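Meinung | Ernährung & Soziales

April
Von Intan Wuisan

Vier Seiten für einen Teller Linsen

Wer in Asville möchte, dass sein Kind in der Schule ein verbilligtes Mittagessen bekommt, füllt einen Antrag aus. Er hat vier Seiten, dazu ein Beiblatt, dessen Seiten offenbar nicht mitzählen. Auf Seite eins wird nach dem Namen des Kindes gefragt, auf Seite zwei noch einmal, diesmal in Druckbuchstaben. Auf Seite drei soll man angeben, ob sich an den Angaben auf Seite eins etwas geändert hat. Ich habe den Bogen im Februar für eine Nachbarin ausgefüllt und mich an dieser Stelle tatsächlich gefragt, wie lange man nach Einschätzung der Verwaltung für Seite zwei braucht.

Es geht um ein warmes Essen am Tag, fünfmal in der Woche, außer in den Ferien. In den Ferien haben Kinder bekanntlich keinen Hunger, jedenfalls ist dafür ein anderes Amt zuständig.

Die Stadt hat im Haushalt Geld für dieses Essen eingestellt, und das ist ausdrücklich zu loben. Im vergangenen Schuljahr gingen 3234 Anträge ein. Bewilligt wurden gut 2000. Die übrigen verteilen sich auf Kategorien, die ich mir habe vorlesen lassen und die klingen wie die Abteilungen eines traurigen Kaufhauses: unvollständig, verfristet, nicht zuordenbar, zurückgezogen, ruhend. Abgelehnt, weil die Familie zu viel verdient, wurde davon ein kleiner Teil. Wie klein, konnte man mir am Telefon nicht sagen, das Programm gebe die Zahl so nicht her. Das Programm weiß aber, welche Anträge ruhen.

Ein ruhender Antrag ist übrigens einer, bei dem jemand auf etwas wartet. Meistens wartet die Familie auf das Amt und das Amt auf die Familie, und beide haben recht.

Die Angst vor dem falschen Schnitzel

Man muss verstehen, woher der Bogen kommt. Niemand hat ihn sich aus Bosheit ausgedacht. Er ist gewachsen, wie Hecken wachsen, jedes Jahr ein Stück. Irgendwann hat ein Kind ein verbilligtes Essen bekommen, dessen Eltern es hätten bezahlen können, und irgendjemand hat davon erfahren. Seither gibt es die Zeile mit den Nebeneinkünften. Dann kam heraus, dass ein Junge nach einem Umzug nach Zokorside noch drei Wochen lang in Asville gegessen hatte. Seither gibt es die Meldebescheinigung. Ich stelle mir gern vor, wie in einer Sitzung über diese drei Wochen gesprochen wurde, über die fünfzehn Portionen Nudeln, die an einen Auswärtigen gegangen sind.

Diese Furcht vor dem unberechtigten Esser ist das eigentlich Teure an der Sache. Jeder Bogen muss gedruckt, verschickt, geöffnet, gelesen, gestempelt, gescannt und abgelegt werden, und bei vielen fehlt etwas, dann beginnt es von vorn. Was eine solche Prüfung die Stadt kostet, hat meines Wissens noch keiner ausgerechnet. Ich hätte den Verdacht, dass man für die Bearbeitung mancher Akte ein Kind bis in den Sommer hinein verköstigen könnte, mit Nachtisch. Beweisen kann ich es nicht. Die Prüfung der Prüfung wäre vermutlich wieder ein eigener Posten.

Ratih Saragih leitet die Küche der Gesamtschule am Rikwood und kennt das Verfahren von der anderen Seite, nämlich von der, auf der die Töpfe stehen. Bei ihr kommt kein Antrag an, bei ihr kommt eine Liste an. Wer auf der Liste steht, dessen Karte piept freundlich. Wer nicht draufsteht, bei dem piept sie anders. »Das hört die ganze Schlange«, sagt sie. »Die Kinder können die beiden Töne nachmachen.« Sie gibt das Essen dann trotzdem heraus und schreibt es auf einen Zettel, und am Monatsende streitet sie sich mit der Buchhaltung über den Zettel. In der Dienstanweisung steht, das Kind sei freundlich an die Schulleitung zu verweisen. Die Schulleitung kocht nicht.

Ich habe Frau Saragih gefragt, ob sie sich an einen Fall erinnern könne, in dem sich jemand ein Mittagessen erschlichen habe. Sie hat lange überlegt und dann einen Referendar genannt.

Das übliche Gegenargument

An dieser Stelle kommt verlässlich der Einwand mit der Anwältin. Er lautet so: Wenn das Essen für alle kostenlos ist, dann isst auch das Kind der Anwältin umsonst, und das sei ungerecht. Ich höre ihn so oft, dass ich mir die Anwältin inzwischen gut vorstellen kann. Sie fährt einen großen Wagen, sie hat zwei Töchter, und sie ist in dieser Stadt offenbar die Einzige, deren Verhältnis zur Kartoffelsuppe politisch geklärt werden muss.

Das Kind der Anwältin fährt allerdings auch im subventionierten Schulbus. Es sitzt auf einem Stuhl, für den seine Mutter keinen Einkommensnachweis vorgelegt hat. Es leiht sich Bücher, es benutzt die Turnhalle, es wäscht sich mit städtischem Wasser die Hände, und an keinem dieser Orte piept etwas. Wir haben uns vor langer Zeit darauf geeinigt, dass Schule für alle da ist und die Anwältin ihren Anteil über die Steuer zahlt. Nur zwischen zwölf und halb zwei, wenn es nach Zwiebeln riecht, gilt das plötzlich als naiv.

Dazu kommt, dass die Anwältin den Bogen ohne Weiteres ausfüllen könnte. Sie würde ihn fristgerecht und lückenlos einreichen, mit Anlagenverzeichnis. Hängen bleiben die anderen: der Vater, der im Schichtdienst arbeitet und den Lohnzettel vom Februar erst im April bekommt. Die Großmutter, bei der die Enkel wohnen, ohne dass es dafür ein Kästchen gäbe. Meine Nachbarin, die gut Deutsch spricht, sehr gut sogar, aber kein Beiblattdeutsch. »Bedarfsgemeinschaftsfremde Haushaltsangehörige« musste ich selbst zweimal lesen. Gemeint war ihr Bruder.

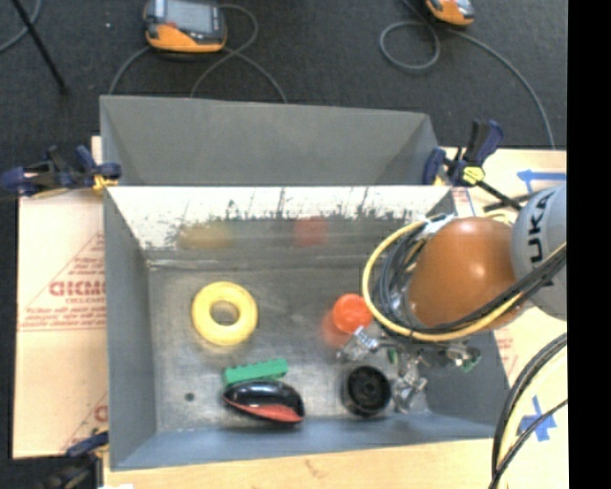

Was in Zokorside anders läuft

Zokorside ist kleiner als Asville und nicht reicher. Die Gemeinde hat etwa 3000 Schulkinder und einen Bahnhof, an dem der Zug hält, wenn er muss. Vor zwei Jahren hat man dort den Antrag abgeschafft. Es gab vorher ein Gutachten, in dem stand, dass man das genauer untersuchen müsse, und dann hat man es einfach gemacht, weil die Sachbearbeiterin in Rente ging und sich auf die Stelle kein Mensch beworben hat. Ich erwähne das, damit keiner glaubt, in Zokorside säßen lauter Visionäre.

Seither essen dort alle Kinder, die essen wollen. Es sind mehr als vorher, das war zu erwarten. Teurer ist es auch geworden, das will ich nicht verschweigen, die Küchen mussten einen zweiten Kessel anschaffen, und der Lieferant Siregar hat seine Preise angepasst, wie Lieferanten das nennen, wenn sie sie erhöhen. Dafür sind die Mahnungen weggefallen, die Kartenlesegeräte, die Wartungsverträge für die Kartenlesegeräte und ein jährlicher Workshop mit dem Titel »Sensible Kommunikation an der Ausgabetheke«. Den hätte ich gern besucht.

Unter dem Strich bleibt ein Mehraufwand, über den man streiten kann. Ich finde ihn vertretbar. Wer ihn zu hoch findet, soll bitte dazusagen, welchen Betrag er für angemessen hält, damit ein Kind nicht vor seiner Klasse angepiept wird. Ich nehme auch Schätzungen.

Und die Qualität?

Jetzt kommt der zweite Einwand, der feinere. Was nichts kostet, werde nicht geschätzt, und am Ende lande die Hälfte in der Tonne. Dieser Satz wird gern von Leuten gesagt, die auf Empfängen drei Lachshäppchen auf einmal nehmen.

In der Tonne landet in Schulküchen tatsächlich viel, und zwar überall, mit und ohne Antrag. Es landet dort, weil der Brokkoli seit halb elf im Warmhaltewagen steht und um eins eine Farbe hat, die man von alten Militärdecken kennt. Frau Saragih könnte daran etwas ändern, wenn sie vor Ort frisch kochen dürfte. Sie darf aufwärmen und Salat schneiden. Für das Kochen müsste die Lüftung umgebaut werden, und für die Lüftung gibt es keinen Titel im Haushalt. Das Geld für das neue Antragsportal dagegen ist eingestellt. Ab Herbst soll man den Bogen am Bildschirm ausfüllen können, danach ausdrucken, unterschreiben und per Post einschicken. Im Sozialausschuss wurde das als Digitalisierung vorgestellt, und es wurde geklopft.

Wenn es schon ein Formular sein muss, hätte ich eines für die andere Richtung. Die Stadt könnte darin einmal im Jahr jedem Kind schriftlich begründen, warum es heute kein Mittagessen bekommt, mit Rechtsgrundlage und in Druckbuchstaben. Das Beiblatt dürfte sie weglassen.

Bis dahin gilt das bestehende Verfahren. Die Frist für das kommende Schuljahr läuft noch bis Ende Mai, die Bögen liegen im Bürgerbüro im ersten Stock aus, links neben dem Aufzug, und man sollte zwei mitnehmen, für den Fall, dass man sich auf Seite drei verschreibt. Korrekturen mit Tipp-Ex werden nicht anerkannt. Meine Nachbarin hat inzwischen Post bekommen. Ihr Antrag ruht, es fehlt eine Erklärung ihres Bruders, dass er nicht mitisst.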